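Still Waiting on the Dishes

Every spring a company promises me that I will never load a dishwasher again. Every spring I load the dishwasher.

This year's promise came from Cedumel, a young outfit whose kitchen helper has spent most of its life in simulated homes. It has practiced in 800 of them, which is more kitchens than I have ever been asked to clean, and the rent is better. In a make-believe kitchen you can fumble a plate at three in the morning and be back at the sink a second later, with no broom involved.

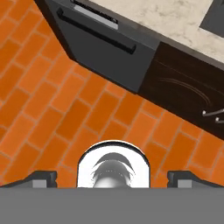 Real kitchens are less forgiving. Mine has a drawer that opens only if you lift it and swear, and a dog who regards a low dishwasher rack as a buffet. When I asked the people at Cedumel whether their helper had met a dog, they said that was on the list. I did not ask how long the list was.

Their rival, Stalar, has gone after shop floors instead. Its machine moves boxes from a belt to a cart, roughly 3000 a shift, and does it well — provided the boxes are box-shaped. Hand it a sack of onions and it takes on the look of a man reading a tax form.

So can they do chores yet? Some, slowly, if you tidy up first. In a demo I watched, wiping one counter took 2 tries and most of my coffee. I have lived with roommates who did worse, and they ate my cereal. For now, though, the sponge stays on my side of the sink.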